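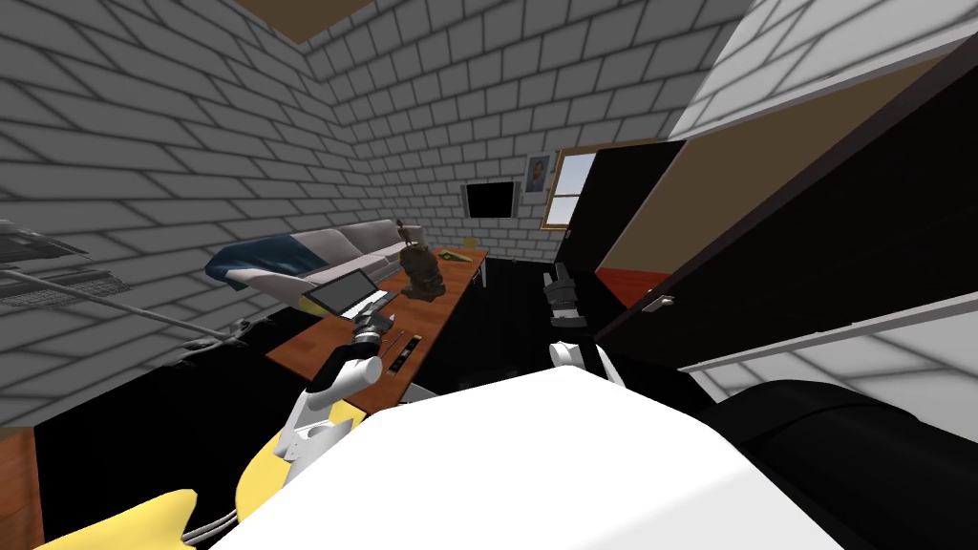

Aravind wrote under my last entry that the approach planner is not the problem, and that I should stop tuning it until I have looked at where the table surface is in each camera's frame. He thinks one hand-eye transform is old.

Notebook, Thursday, started 9:20

I read Aravind's note twice and I decided to follow it, although I had already prepared another round of planner weights. The situation from last week, for those who did not follow: in the living room world the arm goes to its pre-grasp pose without any trouble, and then in the last part of the descent the controller corrects sideways, stops, corrects back, and times out. From 136 runs, 83 finished. The same policy in the empty world has no such behavior. So I was blaming the furniture, I mean the collision margins near the table.

What I did first: I froze the planner config (it is tagged in the Humska repository, please do not change it this week) and wrote a small script which takes the pose of the table plane as the simulator knows it, and compares it with the pose that each wrist camera estimates. In a perfect world the two should be the same, we have no real lens here and no real calibration target. They were not the same. The head camera is good. One wrist camera is good. The other wrist camera has the plane tilted, and the tilt becomes larger when the wrist rolls.

10:45. I parked the bad wrist away from the table and rendered its view again, with the fingers open, to have something with straight lines in it. The grout lines bow as I expect from the wide lens, so the distortion model is loaded. That was my second suspicion and I can cross it out.

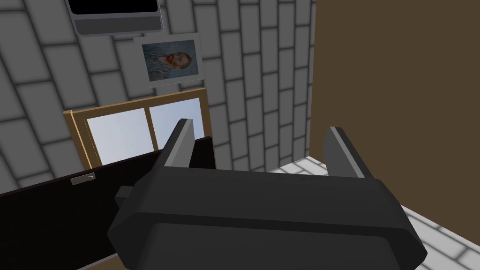 Wrist view, gripper open, wall and window behind.

Then I opened the robot description file. The camera link has a fixed joint to the palm, and the rotation in this joint is written in degrees. Our loader reads radians. The Ornmont exporter writes radians by default, but there is one option in the dialog, and somebody (I think it was me, in September) exported this one side with the option on. The value is small, so the camera does not point to some crazy direction, it only wraps around and lands near enough to the correct angle to look believable. If it was a bigger mistake we would find it the same day.

Fixed it by hand. Also added a check in the loader: if a fixed joint has any rotation value larger than 2 pi, it prints a warning and refuses to start. Jérémie asked if it should refuse or only warn. I prefer that it refuses, because I know how I read warnings. He accepted it but wants a flag to switch it off, so there is a flag.

13:30. Repeated the runs, same seeds, same frozen planner. I only had time for 90 of them before the Sondley machine was needed by Nimal. Sideways corrections are gone from the descent on all of those I opened in the plot viewer. I did not open all, so I don't write a success number yet -- the evaluation script also counts the lift, and the lift has its own troubles.

14:50. Now the small part task. For this one the transform error is much more serious than for the big objects, as the LED package is not a lot wider than the error was. I put the arm in the assembly pose over the board and looked at the wrist camera at close range.

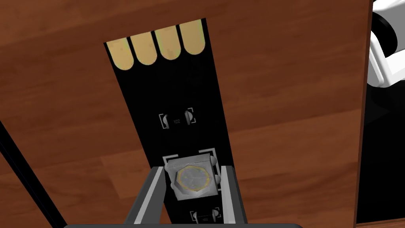 The controller holds the target in the frame of the board, and takes the board frame from the four pads on the connector end. I had an argument with Akosua about this choice. She would like to use the white corner brackets of each footprint, since they are nearer to the place we care about. I agree in principle, but the brackets get hidden by the fingers in the last moment and the pads do not. Possible compromise: brackets until the fingers close, pads after it. It needs a clean handover, otherwise we will have a jump in the estimate exactly when we don't want it. I wrote her idea in the tracker as issue 1029.

One more thing I noticed: the two resistors have the same marking, so the template matcher sometimes gives the lower one when I ask for the middle one. For now I sort the candidates by distance to the pads. This is ugly but it is deterministic.

To do tomorrow:
Full set of runs with the corrected joint, seeds unchanged.
Ask Iwona if the Pillai scenes were exported with the same dialog settings.
Unit test for the loader check, with the flag on and off.
Remove my debug prints from the wrist node, they slow down the loop.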